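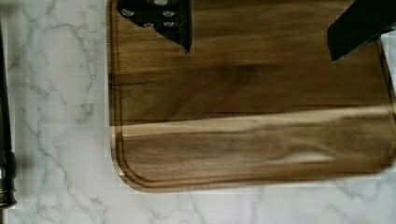
Session 6: Who wipes the board?

Handout for the Work and Machines module, Piltthorpe. Please read before the seminar and bring the task sheet from last time, including those of you who left it on the bus.

1. Where we are

Last week we dealt with warehouses, where automation arrives with a fence round it and a man in a hard hat cutting a ribbon. This week we are in kitchens. The work is smaller, the wages are lower and the brochures are much better written.

Our case is the Zorkodon trial at the Sundthorpe production kitchen, which makes chilled lunches for offices. The kitchen employed 54 people when the trial began in May. It employed 54 when the trial ended, and management was very proud of this. We shall look at what those people were doing by then.

2. The job and the tasks

A job title is a bag with tasks in it. "Kitchen assistant" at Sundthorpe turned out, once staff had written everything down, to be a bag with 47 tasks in it. The official job description had listed six.

Among the missing ones: turning the board so the juice runs into the groove and stays there; noticing that a knife has gone dull; moving somebody else's tray out of the way without starting a war; knowing which fridge door lies about being shut.

Look again at the cutting board at the head of this handout. To a person it is one object and takes no thought. For a two-fingered gripper it is a list of questions. Where does the board stop and the worktop begin? Is the bright patch on the grain a puddle or just glare? How far down is the wood? A fair part of the engineering budget goes on things a new starter picks up before the first tea break.

3. What changed at Sundthorpe

Picking up and placing went to the arm. Laying things out so that the arm could pick them up went to the staff. This second task was new, had no name for some weeks, and was eventually christened "presentation". It carried no extra pay.

The arm kept a steady pace, so the pace of the bench became the arm's pace. Older hands missed being able to work fast for an hour and slow for ten minutes. Managers described the same change as smoothing.

Faults were logged on a tablet. Staff recorded 2745 stops over the trial, and the supplier's report called these "learning events". Whoever was nearest did the learning.

Some of it was welcome. Sore wrists eased for those taken off portioning, and several people asked to be trained on the controls. Leave room for this in your essays. Students who hate the machine write worse essays than students who have watched it for an afternoon.

4. Andrade's distinction

The Andrade reading separates relief (a task leaves the worker) from displacement (a task moves to another worker, or to another part of the same worker's day). The test is to ask who does the task now. If the answer is "it's automated", ask again, a bit louder.

5. For the seminar

Choose a job you have held, however briefly or badly. Write down every task you can remember, including those you were never told to do. Mark the ones you would gladly hand to a machine, then the ones your manager would have handed over first. Bring both lists.

Essay plans are due by July 12, 2024. The submission system is automated, so allow extra time.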